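How to run a home-robot open day without losing your voice

I've now helped with three open days at Zevilano, and the bedroom demo is the one people always ask me about afterwards. Picking up soft toys and putting them in a basket sounds like nothing, but it holds a crowd better than anything else we do. So I've written down how I set it up, in case you've been handed the same job at your place and you've got a week to sort it out!
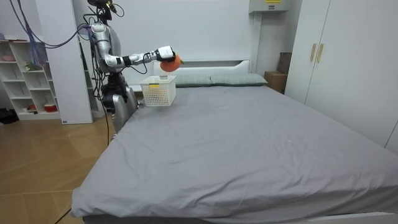
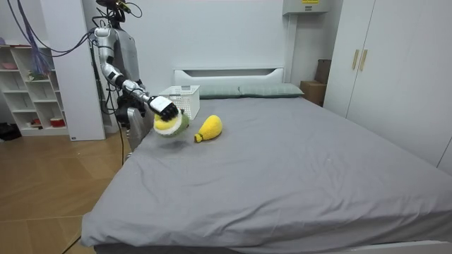 Toy tidying at Zevilano: the orange fruit over the basket in the first photo, the green and yellow toy in the second.

What you'll need

- a bed with a plain fitted sheet, tucked in as well as you can manage
- a basket with open sides
- a handful of plush toys in bright colours
- tape for the floor
- someone to talk, and someone else to mind the robot (please don't try to do both, I did it once and I was hopeless)

Step 1. Set the bed

Put the robot at one side of the bed and the basket up at the pillow end. We use grey bedding because the toys stand out so well against it, and people at the back can follow what's going on. Don't fuss over every crease. I spent ages smoothing the sheet before my first open day and it had wrinkled again by the second run.

Step 2. Pick your toys

Fruit shapes are lovely for this. Visitors can call out a name and children join in straight away. Ekum, our sister site, used teddy bears and had a long morning of it - the arms and legs flopped over the basket rim and somebody had to keep poking them in. Round things are much kinder to you.

Step 3. Sort the cables

Walk the path of every cable on the floor before anyone comes in, then tape a line for visitors to stand behind. Ours is 52 inches from the end of the bed. Baptiste Riviere, who ran our June session, wanted it further back, and with a taller group I think he'd be right.

Step 4. Do a dry run

I do 10 full runs first thing, with a cup of tea in hand, and I say my talk out loud while I do them. You'll soon hear which bits drag. Mine was a long explanation of the wrist joints (which I love, sorry) and it had to go.

Step 5. Let people in, in small groups

Fifteen at a time is plenty for a bedroom. We had 100 people booked in for the last one, so it was group after group until four o'clock, and I was very glad of the stool. Let the first toy go by without talking at all. People want to watch the hand, and they'll go quiet by themselves. After that you can start chatting.

Step 6. Be ready for a drop

Toys do get dropped at open days, and it's fine. Wait for your minder to give the nod, put the toy back on the bed and carry on. I like to ask the group where they'd have held it, and you get some really good answers, particularly from anyone who does a lot of laundry.

Step 7. Questions

Keep these away from the bed, or the next group can't get in. The ones I get most:

Can it make the bed as well? (Not at our open days, no.)
How much does it cost? (Have a leaflet ready.)
Does it have a name? We call ours Ko, and the one down the corridor is Stultovitz, after a very grumpy goat.

Pack the toys away in their own bag when you're done. I left ours in the basket over lunch once and two went home with a toddler. They came back in the post, with a drawing.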